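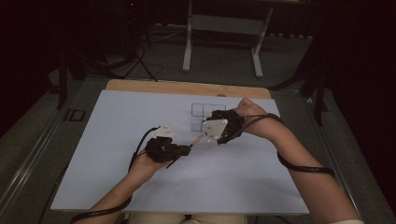 Glove rigs on both hands, stick held left-handed over the grid board.

Hukano glove set and hand-held gripper - worth the money?
Forum: Teleoperation and data capture
June 2022

walville_bench
We have had the Hukano kit on trial: two glove rigs, two hand-held grippers, mounts and cabling. The quote is 3,801 for the lot, spare pads extra. Before we sign I would like views from anyone who has run it for longer than a trial. My notes so far.

Gloves: tracking is steady if the marker plates stay in view. The rigs are bulky on the back of the hand and the cable pulls at the forearm when you reach across the table. Clip it at the elbow.

Grippers: simpler to use, and new operators pick them up sooner. The task set is small desk items going into a clear divided organiser.

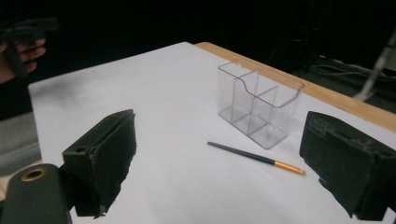
Brush and organiser on the white sheet, fingers open.

Transparent plastic on a white sheet is a hard case for the wrist view. We kept it in on purpose.

grewal_k
What is your discard rate? We logged 1,000 takes in March and threw out 160, nearly all of them thin objects slipping in the pads. The gloves did better on the same items.

walville_bench
Lower than that, but our run was much shorter. I would not compare them yet.

tolerance_stack
I would not buy the grippers at that price. The mounts are printed, and ours chipped along the top edge. The foam on the pads frays as well, and once it does, anything the width of a pencil turns in the grip.
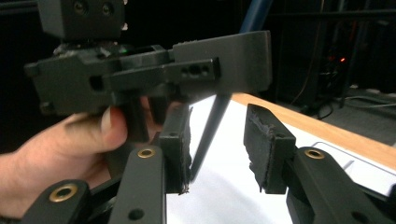

You can reprint the mount in an afternoon if Hukano will give you the files. They would not give them to us.

skesbridge_lab
Disagree on the price. Skesbridge sells a comparable pair with no mounts at all, and you still have to make your own pads. Chipped edges are cosmetic. Play in the linkage pivots is what ruins repeatability, and ours had none after more than 20 sessions.

tolerance_stack
Cosmetic until the chip is on the finger. Then your contact face has changed halfway through a data set.
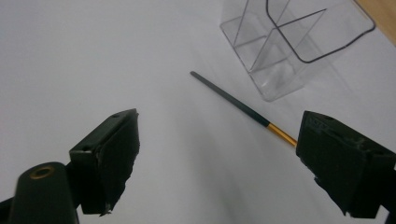
Photo: walville_bench

grewal_k
Pens are a fair test. Approach square to the shaft, close slowly, and check the pads before every block of takes. Worn pads account for most of our discards, so I side with tolerance_stack on the spares. Get them priced into the quote.

walville_bench
Asked this morning. Spare pads can be added, mount files cannot. Does anyone have a drawing for the pad alone, hole spacing included?

skesbridge_lab
I have one for the older finger. The holes may not line up with yours. Will post it tonight.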